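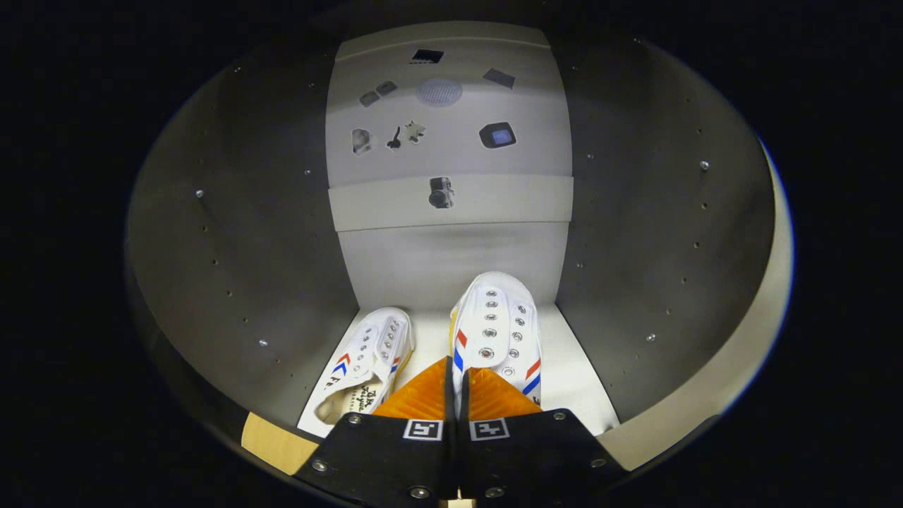
Hand-guided teaching at the Colinmont workshop

This page collects notes and pictures from the Malla project, where we teach a gripper everyday tidying jobs by doing them ourselves first. One person holds the tool, closes the fingers on the object and puts it where it belongs. The recording then goes into the training set for the arm at Bramwell, which carries the same type of fingers.

The first set covers shoes. We picked them for the spring because they bend, they have an obvious front and back, and they seldom land the same way twice. Boxes and cups had become too easy by then.

Gallery: shoes, set 1

White canvas pair, no laces. One shoe is on its side and the other is upright with its toe towards the tool. The orange fingers are open above them, with the upright shoe between the two.

The square printed markers on the black plates are used to work out how far apart the fingers are at each moment. Please keep them clean. A thumbprint on one of them cost us most of an afternoon in March.

How a session runs

Each operator does 16 runs, then hands the tool over. A run starts with the shoes dropped from knee height and left however they fall. The operator picks up one shoe, sets it down facing the back panel, then does the same with the other. If a shoe slips, carry on and finish the run. We keep slips in the set and tag them afterwards.

Move at the speed you would use at home. New operators tend to go very slowly, and the arm then learns to go very slowly too. Try to come in from above where you can – the arm at Bramwell has less room at the sides than you do.

Laces are left out for set 1. They come back in set 3, once the basic pick-up is steady.

Results so far

After the first round of training the arm placed both shoes correctly in 6 out of 14 tries. Most of the misses were with a shoe lying on its side, where the fingers closed on the sole and pushed it away. We have since asked operators to record more runs that begin that way.

The remote-control version of the same task is being done at Tonden, using a pair of hand levers and a screen. It is slower to record but the movements match the arm exactly, so the two sets will be compared in June. Pictures from Tonden will have their own page.

Next in this gallery: shoes, set 2 (slippers and sandals).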